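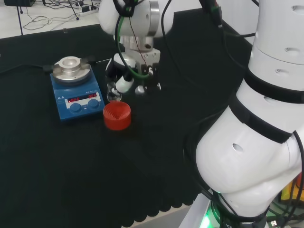
May, notebook entry, started 9.40

Carried on with the labour cost comparison for the Brirnulen and Stasiv plants. Orest Stetsiuk wants it before the wage talks, and the version I left in the shared folder last month still had the old exchange rate in it, so most of the morning went on redoing that. The product I am using to compare the two sites is the laboratory stirrer hotplate, the blue one with two knobs and two red displays on a sloped front, since both plants make it and the parts list is the same apart from the mains lead. Everything else they make differs too much.

Rebuilt sheet 2 from scratch. Labour per unit is now hours times loaded wage, where loaded means employer contributions, holiday pay and the transport allowance. Stasiv pays the transport allowance through payroll and Brirnulen pays it through a separate fund, which is how it got left out of the first version. Orest spotted that and I have added a column for it. Please don't delete the column, even though it is zero for most grades.

Totals after the fix: 368 a unit at Brirnulen, 181 at Stasiv, both in the common currency at the May rate. The gap is smaller than the one quoted in the Trivance report, which used gross wages and ignored contributions. I have not managed to get their working. Wrote to them again, same address as before.

11.15. Checked whether the gap is wages or hours. Mostly wages. Stasiv takes longer per unit because wiring and final test are done by the same people and the line stops when they change over. If Stasiv worked at the Brirnulen pace the figure would drop further, but I don't want to put that in the paper as if it were going to happen. The plant manager says they lose trained staff across the border every spring and start again with new ones. That fits the leaver figures, though those only go back 18 months.

On the border point. Since the permit rules were eased, people from the Stasiv side can take work in Henesura without a sponsor. Wages in Henesura for the same grade are well above Stasiv and a bit under Brirnulen. What I would expect is Stasiv wages creeping up and Henesura's flattening. The first is in the data. The second isn't, or not yet. Henesura wages rose over the same months, possibly because of the road contract, which took on a lot of the same people. I need the construction series split out before saying anything about it.

Put the wage series on one chart with the permit change marked. It looks more dramatic than it is because the axis doesn't start at zero. Changed the axis. Now it looks like nothing happened at all. Will try an index instead, with the month before the change set to 100.

Lunch.

13.30. Energy. Left it out of the labour sheet, as agreed, but the Brirnulen people always raise it, so there is a rough version on sheet 5. Their tariff was fixed until spring and has now gone to the variable rate. Stasiv gets a regional rebate that is up for review. If the rebate goes, the energy cost per unit is near enough the same at both sites. Nothing there changes the main result.

Call with Orest at 14.00. His points:

He thinks the pay claim at Brirnulen will come in at 5 per cent and wants that run as a case. Done, sheet 6. Labour cost only. I have not assumed any of it is passed on in prices.

He doesn't want the paper to say anything about moving production. I said the numbers will be read that way whatever we write. We left it that section 4 will describe the gap and the staff losses and stop there.

He asked whether the common currency conversion should use an average rate for the year. Probably yes. The month rate flatters Stasiv. I will run both and put the average in the main table, with the month rate in a note.

Still to do

Average rate run.
Henesura construction wages, ask for the monthly file and not the quarterly.
Index chart.
Find out whether the Stasiv rebate review has a date.
Sheet 3 still points at the old folder. Fix the links before sending it to anyone.

Stopped 16.50. Saved as version 4.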